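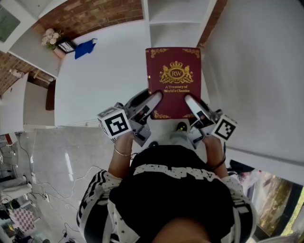 Shelving Old Hardcovers So They Stay Straight

I love this job! Start by emptying one shelf and wiping it with a dry cloth - no sprays near gilt lettering. Sort by height, tallest at the left. Hold each book by the lower half of its covers and never tug the top of the spine. Stand it upright, snug against its neighbor but loose enough to slide out again. Stop every 25 books and add a bookend. Then go read one!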